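Opening the Grunham Inquest Papers: My Archive Project Report

So my project ended up being about inquest records, which I did not see coming back in September! I wanted to know why the papers from the Grunham mill fire inquest stayed closed for so long, and who gets to decide when old coroner files can be read.

The Dretum county archive has two boxes on it. Box one is mostly letters between the coroner and the mill owners, the Skatel Company. Box two is the good stuff - witness statements, 53 of them, some typed and some in handwriting I had to squint at for a whole afternoon. I read all of them (yes, all) and made a spreadsheet with who spoke, what job they had and whether they mentioned the locked stair door.

The closure itself was pretty dull on paper. A clerk stamped the file as restricted and the county just kept renewing it. I found the renewal slips tucked into a ledger of 400 pages, and none of them gives a reason. The Sandhu Collection upstairs has newspaper clippings from the same months, and those helped me match statements to names the papers had left out.
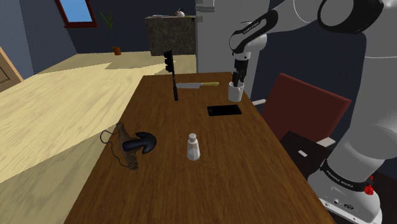
The part I'd redo is the timeline. I started it too late and had to guess the order of a few undated statements, so please treat those as my best try. I also wish I had asked for copies sooner, as the archive caps you at 200 sheets a term and I hit that in April with half of box one still to go.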